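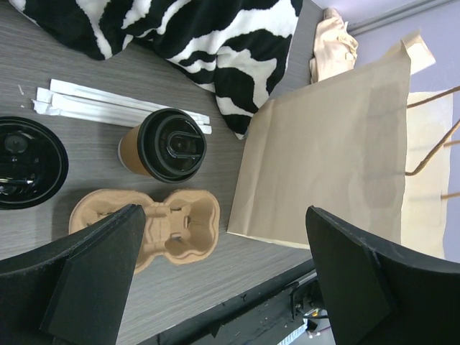
Break Room and Canteen Inspection Checklist, with Comments
Site: Rudeck building, ground floor and mezzanine
Contractor for extinguishers and alarm panel: Panix
Date of inspection: 2026-09-20
Status codes: OK = meets requirement. A = action needed. N/A = does not apply. R = repeat finding from the June inspection.

1. Exits and walkways

1.1 Exit doors open fully from inside without a key. OK
1.2 Exit signs lit, including on battery test. A
Comment: Mezzanine sign went dark partway through the battery test. Sign at the loading side held for the full test. Replace battery pack, retest, and enter the result in the log.
1.3 Walkways clear to full marked width. A, R
Comment: Stacked chairs stand inside the yellow line by the vending alcove. Same finding in June. Chairs were moved during the inspection, but there is no assigned storage spot, so the item stays open.
1.4 Floor mats flat, edges not curled. OK

2. Fire equipment

2.1 Extinguishers in place, pin and seal intact. OK
2.2 Service tags in date. A
Comment: Tag on unit 339 (mezzanine, beside stair door) is unreadable. Panix to confirm last service and fit a new tag. Unit stays in place, gauge in the green.
2.3 Fire blanket mounted within reach of the hot plate. OK
Comment: Pull tabs hang free. Wall box was wiped down.
2.4 Smoke detector covers removed after painting. OK

3. Electrical

3.1 No extension cords used as permanent wiring. A
Comment: Cord runs behind the refrigerator to feed the second microwave. Remove. The outlet on circuit 7 is free and close enough for the microwave's own cord.
3.2 Outlets near the sink have working ground-fault protection. OK
Comment: Test and reset buttons pressed on both outlets. Both tripped and reset.
3.3 Panel door closes, labels legible. OK
3.4 Water heater cover fastened. A
Comment: One screw missing at lower left of cover. Rirov water heater, asset tag 705. Use a screw of the same length. A longer one may touch the wiring inside.

4. Food storage and surfaces

4.1 Refrigerator at or below the limit posted on the door. OK
4.2 Refrigerator contents labeled and in date. A, R
Comment: Several containers on the bottom shelf carry no name or date. Discard at the end of the shift per the posted notice. The notice itself is faded and should be reprinted.
4.3 Tables wiped down between meal periods. OK
4.4 Takeout packaging cleared after use. OK
Comment: Recycling bin accepts clean paper bags and clean cup carriers. Cups with lids on go to general waste. The bin label does not say so at present.
4.5 Personal textiles (blankets, jackets, scarves) kept off heaters and away from the hot plate. OK
Comment: Coat hooks on the mezzanine are full. Four more hooks would cover the winter months.
4.6 No food stored under the sink. OK

5. Cleaning chemicals

5.1 All bottles labeled with contents. A
Comment: 2 spray bottles in the sink cabinet have no label. Both removed from use.
5.2 Safety data sheets available. OK
Comment: Binder is on the shelf by the first-aid box. Sheet for the Czarnecka descaler is the old revision. Print the current one and remove the old.
5.3 Chemicals stored apart from food and cups. OK

6. First aid

6.1 Kit stocked against the list inside the lid. A
Comment: Burn gel missing. Adhesive bandages low.
6.2 Eyewash bottle sealed and in date. OK
6.3 Emergency numbers posted. OK

Closing notes

Items 1.2, 3.1 and 5.1 are priority one. The mezzanine stair light was not tested because the switch cabinet was locked. Bring the key to the next inspection and record the result under item 1.5, to be added to the form.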